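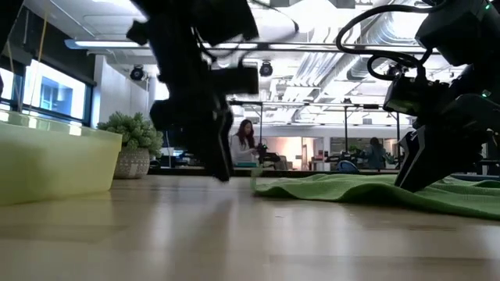 Jomska, 2021-07-11

Drisover two-arm table station
Made by Kofler. For hire and for sale.

Can a machine do the chores yet? We build one that tries, and our view is: some of them, slowly, if you clear the table first.

Drisover is a pair of black arms on a metal frame around a wooden worktop. It picks up cloths, towels, sponges and small soft objects, moves them about, and puts things in a plastic bin. It has been taught to do this by people who could have done it themselves in a fraction of the time and who have, to their credit, mentioned this only in March.

What it's good at

Lifting a sponge. Putting the sponge in the bin. Taking the sponge out again, should you have second thoughts. Solid things that keep their shape suit it very well, and a customer with a great many sponges to move would be a happy one.

What it's getting better at

Cloth. A towel has no fixed shape and no obvious handle, and it looks different every time you drop it. Drisover finds an edge, takes hold with one gripper, finds another bit with the other gripper and pulls the two apart. A small cloth held out between the arms is halfway to being folded. The second half is where most of our working week goes. 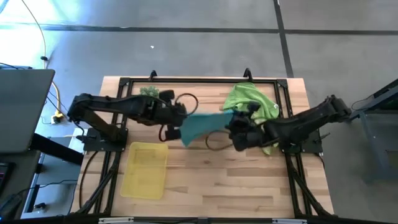
How long does it take to fold a towel?
Allow five minutes for a hand towel from a crumpled start. A person who is also on the phone takes much less.

What it won't do

Fitted sheets. Please don't ask. Socks are also out for the time being, as it can pick them up but has no opinion on which ones belong together. It won't wash or dry anything, and it can't fetch the laundry from another room, being bolted to its frame.

Mihret Wako runs our trials and keeps the list of chores people ask for at open days. Top of the list is emptying the dishwasher, then "the bathroom", with no further detail. Neither is on offer. For a small shop that wants returned cloths sorted out of a heap, or a training room that wants something to practise on, we can have a sensible conversation.

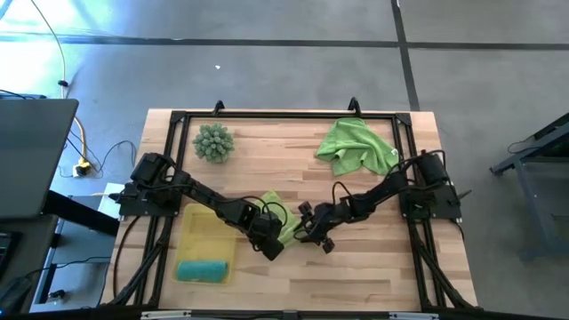

Do I need a special room for it?
A level, hard floor and a power supply will do. Keep enough clear space on both sides for the elbows, which swing out past the edge of the table and don't say excuse me.

Specification

Frame width: 1810 mm
Weight, complete with arms: 105 kg
Worktop: wood
Cameras: fixed overhead view, plus wrist cameras
Control: laptop with Sirnulero software, included
Fabrics: cotton and microfibre, up to hand towel size
Noise: a low whirr, with the odd click when it changes its mind

Sirnulero records each attempt, good or bad, so you can play it back. The bad ones are more useful and far more popular with visitors. New tasks are taught by guiding the arms by hand – 16 good runs are enough to get going with a simple pick and place, and cloth wants a lot more than that.

On the wrist cameras

From above, a towel is a green heap. From the wrist you get the pile, the creases and the bit you're about to grab, and this is what the grip depends on. Thick terry is kind to the fingers and hard on the software, as every loop looks much like its neighbour. We'd suggest starting with one plain colour that stands out from the table. Patterned tea towels can wait until you have more patience, or we have better software.

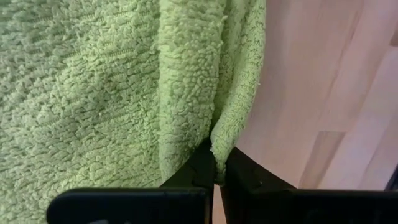
Wrist camera view: terry towel, pinched between the gripper fingers.

Hire and purchase

Hire includes delivery, setting up and a day's training. We take the station away again afterwards, and it needs two people and a wide door. Purchase adds a spare set of fingers, which you will want – they wear at the tips.

Trial visits to our workshop can be booked with Frauke Kramer. Bring your own towels if you doubt ours. She'll ask what you want the machine to do and then tell you, quite kindly, which part of it is possible this year.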